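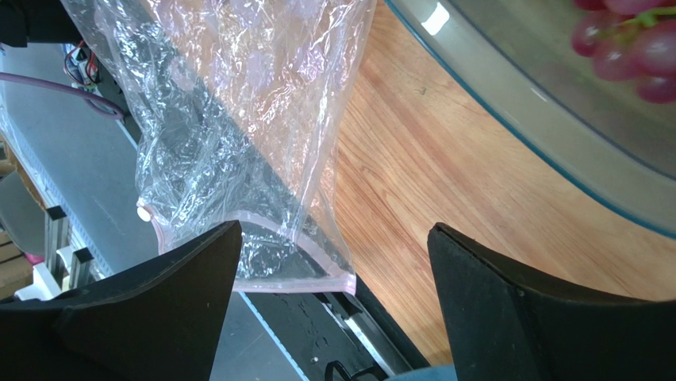 September is the month I turn out cupboards. I can't explain it, except that my mother did the same, and the minute the mornings get cool in Culville I start looking at the sideboard the way other people look at a gym membership. This year it was the fake fruit that set me off. The glass bowl lives at one end of the wooden table, a big clear thing with a rim that goes a little teal-green where the light gets into it, and for years I kept artificial fruit in it through the winter. Then I took a notion to have real fruit in the house, and the pretend stuff had to go somewhere. A zip-top bag was the answer – one of those thin, crinkly ones with the pale pink seal, which I buy by the box and use for everything from buttons to leftover wallpaper paste powder.

Home About Recipes Around the House Archive Contact
Search this blog... Go

I should say that I was a snob about artificial fruit for most of my life. My aunt had a dish of wax pears on top of her piano and I thought they were the saddest things I had ever seen. Then I moved into the house on Skemley Street, with its north-facing dining room and not a bit of color anywhere, and I went to the church sale in Turkier one wet morning and came home with a sack of pretend produce for six dollars. I had only gone in to get out of the rain! I put the whole lot on the table that night, stood back, and liked it so much I left the lamp on when I went up to bed.

The trouble with it is dust. Real fruit gets eaten or it gets thrown out, but the other kind just sits there, and by spring it has a gray bloom on it that would put anybody off. The smooth pieces are easy enough. I do them in the sink with lukewarm water and a drop of dish soap, and they dry on a towel by the back door. Anything with a nap to it wants a dry paintbrush instead, a soft one, and a bit of patience. My neighbor Jarrah Mudgway swears by a hair dryer on the cool setting, and I have tried that, and I have also spent ten minutes under the radiator looking for a grape.

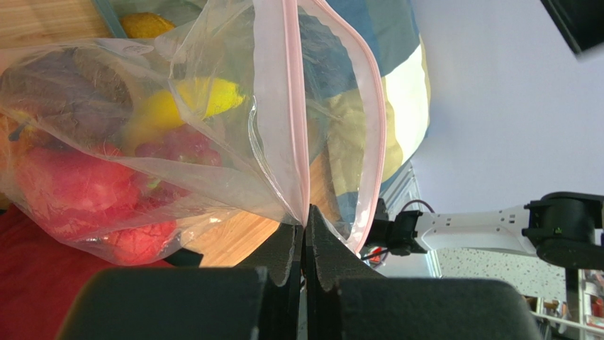 Storing it is the part I've gone back and forth on over the years. I used to wrap each piece in tissue and lay it in a shoebox, which was very ladylike and meant I could never find a thing without unwrapping all of it. A clear bag is so much better. I can see the lemon, bright as anything, up against the plastic, and the reddish-purple grapes tucked in underneath it, and that fuzzy brown one that I call a kiwi and Jarrah calls a coconut (we have agreed to leave it there). The heavy pieces go in first and the grapes go in late, so the berries don't get mashed out of shape. Press the air out with the flat of your hand, but gently, and leave a little room or the zipper will pop open at one corner the moment you turn your back.

If you're doing the same job at home, please don't put the bag in the attic. I lost a very nice peach that way. It got hot up there over the summer and the paint went tacky, and it came out with the print of the bag all over it, creases and all. Mine goes in the bottom of the sideboard now, behind the tablecloths, where it stays cool and dark and I only have to move one stack of linen to get at it.

I had meant to get through the whole sideboard in an afternoon, and of course I did not. I found the good napkin rings, and a gravy boat I had accused my sister of borrowing, and a bundle of recipe cards from the old Goodwin bakery, back when they would write one out for you if you asked nicely. The one on top was for molasses bread, so I sat down on the floor and read that for a while. It makes two loaves and calls for 300 grams of dark rye, and I'm going to try it this week and put it up under Recipes if it's any good.

The drawers will have to wait. I still owe my sister a phone call about the gravy boat.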